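4. Connecting the Printon preamp to an interface

Applies to the two-channel rack version. For the desktop version, see the Faltov supplement.

4.1 Before you start

1. Turn the power switch off and unplug the supply.
2. Set both GAIN controls fully counterclockwise.
3. Check that PHANTOM is off on channels 1 and 2.

Caution: Do not plug or unplug a microphone while phantom power is on. 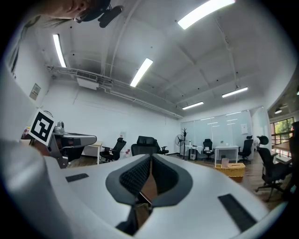
Can I use the front instrument input and the rear mic input on the same channel?

Only one input works at a time. The front jack takes priority and mutes the rear XLR as soon as a plug is inserted.

4.2 Making the connections

1. Connect the microphone to MIC IN with a balanced XLR cable.
2. Connect LINE OUT to a line input on the interface. Mic inputs will overload.
3. Plug in the supply and turn the unit on. The outputs stay muted for seven seconds.
4. Turn on PHANTOM if the microphone needs it – most ribbon types do not.

Note: The Wondarex breakout cable is wired pin 2 hot. Older Zamora cables may be wired the other way, so check them with a meter.

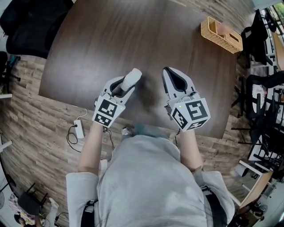 4.3 Setting the level

1. Play or speak at full performance level.
2. Raise GAIN until the meter peaks just below the red segment.
3. If the red segment still lights at minimum gain, press PAD.
4. For vocals, press LOW CUT. The filter is fixed at 100 Hz.

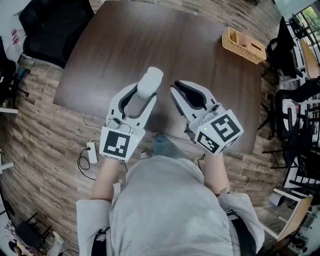 Two white hand-held grippers above a dark brown table.

4.4 Hum and noise

Route audio cables away from power supplies. Where they must cross, cross them at right angles. If hum remains, move GROUND LIFT to the LIFT position – never remove the ground pin from the power cord.

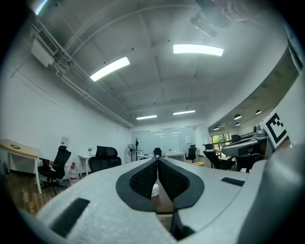 Black finger pads, angled toward each other.

If the unit does not power up, note the error code on the rear display. Code 830 means the supply voltage is too low.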